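4. Preparing the bed for the Susitia under-sheet sensor

Applies to: Susitia sleep monitor, model 753, used with the Dendelgate bedside unit.

We use cookies to remember your language and product choices. Accept all | Manage settings

The sensor strip lies across the bed beneath the sheet, level with the sleeper's chest. Remove the sheet and pillows before fitting. A thin woven mat or mattress cover may stay in place.

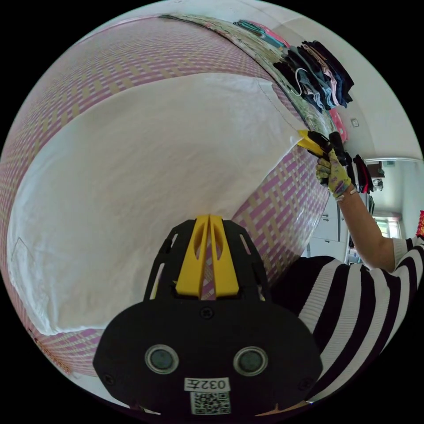
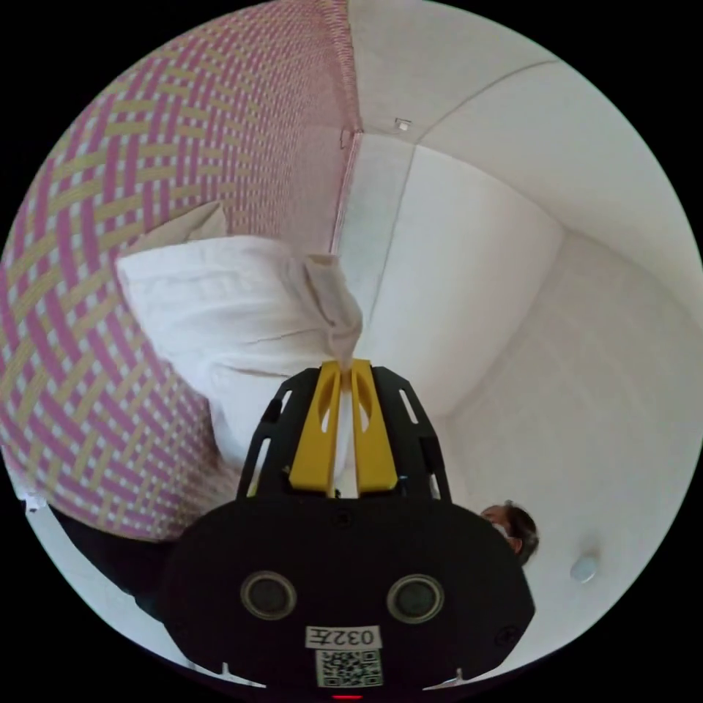

4.1 Fitting the strip

1. Switch off the bedside unit at the wall.

2. Unroll the strip and leave it flat for a few minutes. Do not pull it straight by the cable end.

3. Lay the strip across the mattress or mat with the printed side facing up. The distance from the head of the bed should be one forearm's length for an adult.

4. Fold the fixing tabs under the edge of the mattress. If a mat is used, pass the tabs under the mat as well, so that the two cannot slide apart.

5. Lead the cable down the side of the bed nearest the bedside unit. Leave enough slack for the mattress to be lifted when the bed is made.

6. Replace the sheet and smooth it by hand over the full length of the strip.

CAUTION: Do not use pins, staples or stitching to hold the strip. A pierced strip must be replaced.

Note: Sheets up to 3 mm thick do not affect the reading. Quilted toppers must go under the strip.

4.2 Connecting the bedside unit

1. Push the cable plug into the socket marked BED until it clicks.

2. Switch on at the wall. The lamp shows amber while the unit starts.

3. Press and hold SET until the lamp flashes green.

4. Keep the bed clear of people, pets and heavy bedding until the flashing stops. The unit is recording the empty weight.

5. Replace the pillows. They may rest on the mattress above the strip but must not cover it.

If the lamp flashes red, see section 7. The usual cause is a folded strip or a plug not pushed fully home.

4.3 Two sleepers

The standard strip records one person. For a shared bed, order the Palaniappan double kit, which contains 2 strips and a splitter lead. Fit each strip from its own side and leave a clear gap in the middle. Repeat 4.2 after fitting the second strip.

4.4 Changing the bedding

The strip can stay in place when sheets are changed. Repeat steps 3 and 4 of section 4.2 if the mattress, mat or topper is replaced, or if the bed is moved to another room.

CAUTION: The strip is not washable. Wipe it with a damp cloth and let it dry fully before covering it. Do not iron bedding on the bed while the strip is fitted.

Spare tabs and cables are listed in section 9 under Zirnitz parts.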